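4.2 Kitchen tasks in simulation

The second half of our evaluation covers kitchen chores. We chose this setting because a home kitchen mixes large, fixed furniture with small objects that tip over easily, and a policy that does well on one often fails on the other. All kitchen trials were run in the Disthorpe simulator with the single-arm setup from Section 3. Each episode starts from a randomized layout. Cabinet finish, counter material, wall tile and the choice of small appliances are drawn separately, so a policy can't rely on one familiar room.

We report two groups of tasks. Reaching tasks ask the arm to bring its gripper to a cabinet, drawer or shelf. Carrying tasks ask it to grasp an object and set it down at a named spot. We ran 993 episodes in total, 247 of them carrying tasks.

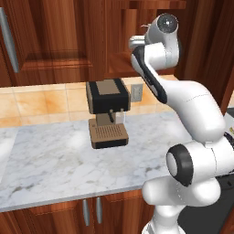 Figure 6. Simulated kitchen, with the gripper raised toward the upper cabinets and an espresso machine on the counter.

Reaching into upper cabinets is harder than it looks on paper. The arm in Figure 6 has to pass its forearm close to the cabinetry while keeping clear of whatever stands on the counter. The Ravell baseline plans for the gripper only and checks the other links afterward, so it tends to stop and replan near cabinet sides. Our policy takes all the links into account from the start. It still stalled in 13 episodes, mostly with the elbow folded too far back to recover.

Carrying tasks are scored more strictly. The object must end upright within 50 mm of the target, and nothing else on the counter may be moved. Pump bottles were the worst category for every method we tested. A rounded body leaves flat fingers very little to hold, and the pump on top shifts the weight upward. The nozzle also sticks out to one side, where it can catch on nearby items. In the wrist view below, the fingers sit low on either side of a soap dispenser, and the bottle hides part of the espresso machine behind it. That kind of blocked view is common once something is in hand, and the policy has to place the object using what it saw earlier.
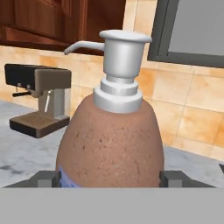
4.3 Are these chores solved?

We would say no. A household would expect the soap to be put back every time, with no one watching, and none of the methods here comes near that. Reaching is closer to usable than carrying. Simulated contact is also kinder than the real thing - our bottles do not flex, and their surfaces are never soapy. We leave transfer to a physical arm for later work.

Last updated: February

Comments (3)

orkura_reader: Did you try grasping the bottle by the pump neck? We had fewer slips that way, but more tipping when we let go.

tmw: Is the 50 mm measured from the center of the base or the nearest edge? Section 3 doesn't say.

benchtop: Would like to see the stalled episodes split by cabinet height.

Contact: Marchetti Lab | Copyright Marchetti Lab | Back to top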